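3.2 Collecting demonstrations with hand-held grippers

Two ways of showing a task to the robot were compared in our work. In the first, the operator controls the arm remotely from a second desk and sees only the camera streams. In the second, the operator carries the tool to the object by hand and does the task with it, and the robot is absent. The software layer, which we call Pelemon, stores both kinds of demonstration in the same form, so that the training code does not need to know where a sequence came from.

The tasks were recorded on the white table at the Pludthorpe site. We chose household objects that stand freely and have thin or round parts, because such parts punish small errors in the approach angle. The desk lamp is one of them. Its pole is narrow, its base is thick and smooth, and the cable lies on the table where a careless movement can catch it.

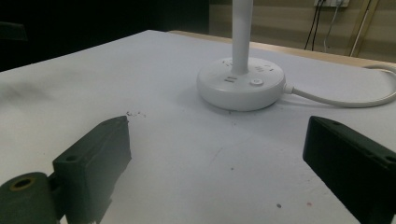 Figure 4. Lamp base and cable beyond the two fingers of the hand-held tool.

The camera is fixed to the tool and moves together with the fingers. This gives the policy a constant view of its own fingertips – a property that we wanted to keep also on the arm. The price is that the object leaves the view easily. In remote control the operator notices this at once on the screen. A person who works by hand looks at the object with their own eyes and may not notice it at all. For this reason we asked the demonstrators to start each approach with the base of the lamp well inside the view, and to keep the approach slow.

For tasks with two arms, each hand carries one tool. The two recordings are aligned in time before anything else is done with them. In such demonstrations one camera can observe the other tool, and also the hand that holds it.
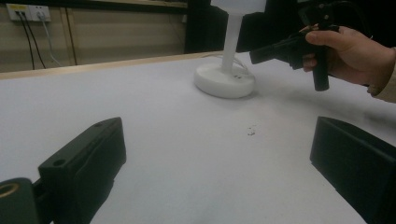
Does the visible hand harm the policy when it is later run on the arm?
In our tests the harm was small when the hand was masked in all training images, and clear when it was left as it was.

The masks were made in a semi-automatic way and were corrected by one annotator. In total we kept 146 demonstrations by hand and 87 by remote control. The remote ones took longer to produce, roughly 60 seconds each, and contained more pauses. We did not remove the pauses from the first training set. Later we cut them, and the motion of the arm became more even, but the rate of success stayed nearly the same.

A harder matter is the timing between the two hands. People begin to move the second hand before the first one has finished, and they do it without thinking. The controller from Otthorpe, which we used without changes, executes the two arms with a small delay between them, and this delay is not constant. Near the pole of the lamp there is little free space, so the order in which the tools arrive is important.
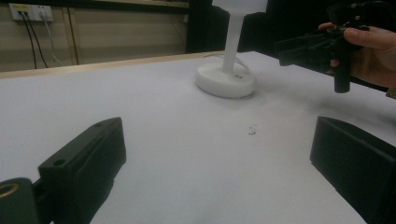
Heriberto Lozano objected, on reading a draft of this section, that the delay should be measured for each arm separately and “not hidden inside one average number,” and that the demonstrators should also be told which hand has to lead. We accept the first point and report the separate values in Section 4. On the second point we are less sure – a fixed order makes the data cleaner, but it also removes a part of what the person knows about the task.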